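Wandari Linen and Packing Room – Monthly Walk-Through, May 2025
Checked by: Yesenia Beltrán
Line: Cisholm folding and bagging cell, plus the two hand stations

Before I get into the items, thank you all for putting up with me and my clipboard again. The cell now takes the plain towels, all 200 of them on a full shift, and that has changed where people stand and what their shoulders feel like by the end of the day. I've tried to write down what you told me as well as what I saw.

1. Guards and stop buttons on the cell
OK. All stops tested. The one by the door is stiff, so please push it like you mean it until Kuo can fit the new one.

2. Walkways and floor tape
OK, with a comment. The tape was renewed in February and is already lifting near the cart bay. Carts are drifting over the line when the cell gets ahead of us – it sets a quick pace, and you are allowed to let it wait.

3. Hand stations: reach, grip and cables
OK, with comments. Small cloths and drawstring bags are still handled at the table, with a gripper in each hand, and several of you said this is kinder on the fingers but harder on the wrists. Keep the basket and the bag side by side and close to you, lay the bag flat before you start, and look where each cable runs before you move your arms. Swap out after 23 minutes, even if you feel fine.

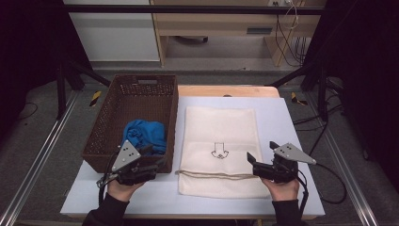

4. Job rotation
Needs action. Four people have moved from folding to watching the cell, and two of them told me they miss the talk at the old table (I do too!). Watching a machine for a whole shift is tiring in its own way. From now on, no one stays on watch past the 12 o'clock break.

5. Training records
Needs action. 21 sheets signed, two still missing. Come find me and we'll do it over coffee.

6. Wellness corner
OK. Stretch cards are back on the wall, and the good chair has been returned.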